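August, just after the second pot of tea

Back on the teardown-and-rebuild bench this afternoon, and I'm in a good enough mood to write it up properly for once. The question we keep circling at Wimell is a plain one: can a machine do the fiddly shop chore of putting a desktop computer together, the sort of thing any of us would do half listening to the radio? I still say "some of it, slowly", but I said that with a bit more cheer today than I did in the spring!

The job is the usual one. Processor, memory and hard drive all belong in the tower, and the printed tray is there so that every part has a home the arm can find. I've grown very fond of that tray, I must say (Isex did the first version and we've filed, cursed at and reprinted it ever since). 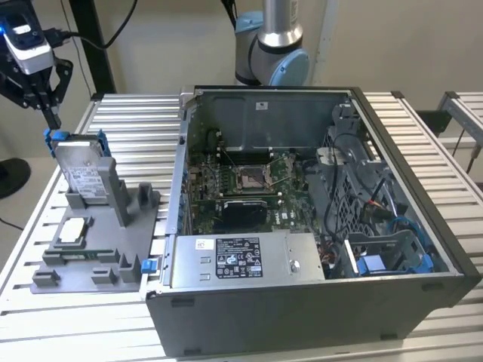 *Tower on its side, socket open, drive upright in the tray with the gripper above it.*

My own favourite of the three parts is the drive, as it's big and forgiving and already wears its blue carrier, so there's something sensible to hold on to. The processor is another matter altogether. I've fitted plenty by hand and I still hold my breath, and what I'm feeling for when I do it is very hard to write down as a number. Memory is somewhere in between: easy to line up, but you do have to lean on it, and a cautious arm doesn't care to lean.

Settings for my own reference, so I don't go hunting again: speed limit at 20 per cent near the case, config saved as 2097 on the Jurkus machine. Please don't overwrite it, whoever is in next, or at least give yours a different colour of sticky note on the monitor.

Picking up the drive is the part I'd happily show to visitors. Getting it home in the cage, past all those looping cables, is where I'd want my hand near the stop button.
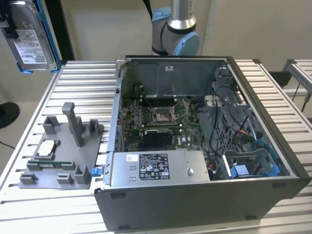 Blagoje Berisha reckons I'm being too soft on it, and that a chore isn't done until you can walk off and leave it; he'd want 100 rebuilds in a row with the door shut before he'd let it near a paying customer's machine. Fair enough, and I told him so, though I did point out that I've never managed 100 in a row myself without dropping a screw in the case.

To do: ask Vestergaard about softer finger pads, tie those cables back, and print a spare tray before we need one.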